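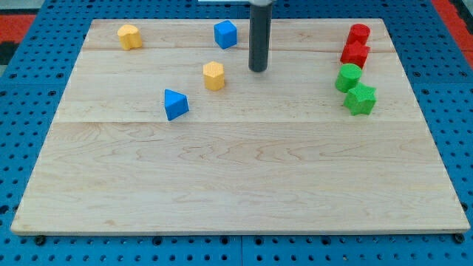
Mahtab Parsa
I want to write a little about foam blocks, because three parents asked me the same question in April: are they better than wooden ones for small children? I run a play corner in Atholm, two mornings in the week, and I have both kinds. For sorting games I now choose foam almost every time. A red star next to a red cylinder already gives the child a problem: do these belong together, or does the red star belong with the green star? Both answers are good. I try not to say which one I wanted.

Mahtab Parsa
First point, the noise. We are on the second floor and the neighbor below works at night. Wooden blocks falling from a table at 9 in the morning made me not very popular. With foam I received no more letters.

Mahtab Parsa
Second point, the surface. Foam on carpet is difficult, the pieces lean and the children get angry. Put a flat wooden board under it and the cylinders stand nicely. My mother-in-law Shahla Dehghan gave me her old bread board for this and she still asks for it back.

Mahtab Parsa
Start with few pieces. I made this mistake myself, I poured out the whole bag of 80 and the children only threw them. Now I put out 5 for the youngest ones, and they stay at the board much longer.

Mahtab Parsa
Cleaning: warm water, a drop of dish soap, squeeze, and leave them on a towel until the next day. Do not use the dryer. I lost a very good hexagon in this way.

Mahtab Parsa
Somebody asks about biting. Yes, they bite. Foam keeps the marks of teeth and small pieces can come off, so with children who still put everything in the mouth I use the wooden set and I sit beside them. A block with a bite goes in the trash the same day.

Mahtab Parsa
And for the question where to buy: mine are from the toy shop in Sasville, near the bus station. They sell by the bag and they let you open one to feel how hard the foam is. Take the harder kind.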